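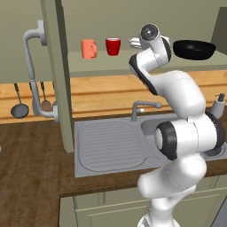 **Skakent** · Oct 29, 2022

Skakent is pleased to announce that its Kitchen Practice Pack is open for orders. The pack is a set of simulated kitchens in which a team can train and test a robot arm on everyday household tasks before any hardware is switched on. Details follow in this thread.

---

**Skakent**

The pack contains 15 kitchen layouts. Each comes with a counter, a sink, cabinets and at least one high shelf. Cups, pans and hanging utensils can be moved, swapped or removed from a plain settings file. No change to the code is needed.

---

**Skakent**

High shelves receive particular attention in this release. Customers told us during the June trial that reaching over a sink for a cup was the task their arms failed most often. The faucet is in the way, the elbow has to go somewhere, and a pan stored next to the cups leaves little space for the wrist.

---

**Skakent**

The shelf tasks are now graded in four levels. Level 1 asks the arm to reach a single cup with nothing beside it. Level 4 asks for a named cup from a crowded shelf, with a penalty for any contact with its neighbors. Scores are written to a file after every run and can be compared across software versions.

---

**Skakent**

The trial was carried out with two partner firms, Drelon and Declercq. We thank both for their patience with the early builds, and for bug reports that were more complete than our own. Despina Shehu coordinated the work on our side.

---

**Skakent**

Zdenka Stan, who led the testing at Declercq, has allowed us to share this remark from her closing report: "The mugs with handles were worth the wait. We had been training on plain cylinders, and our grasp planner had learned some bad habits from them."

---

**Skakent**

Known limits. Liquids are not simulated. The faucet lever can be moved, but no water will run. Soft items such as towels and sponges are left out of this version. Glossy surfaces are drawn with simple reflections, and teams that depend on camera input should plan for further tuning on real images.

---

**Skakent**

Licenses are offered in two forms. The Lab license covers one site and is intended for schools and small research groups. The Company license covers all sites of one firm and includes support by email. Both include updates for the full term. Price lists are sent on request.

---

**Skakent**

Existing customers of Petstead, our earlier package for feeding and cleanup tasks in homes with animals, may add the Kitchen Practice Pack at a reduced rate. Arm models and gripper settings saved in Petstead will load without conversion. Please have your license number at hand when you write.

---

**Skakent**

Several readers have asked whether they may bring their own arm. They may, provided that a standard robot description file is available. Evangelia Vlachopoulos has written a setup guide that covers joint limits, gripper mounting and the placement of the base in front of the lower cabinets. It is included in the download.

---

**Skakent**

On results: a good score in the pack does not certify an arm for use around people. Safety review remains the duty of the customer, and the license terms say so in section 2. We ask that published results state the level, the layout and the version used.

---

**Skakent**

Orders and requests for a trial copy should be addressed to Valbona Dervishi in the sales office. Technical questions go to Nikola Dervishi. Please name the person you are writing to in full, as the two share a surname and mail has gone astray before.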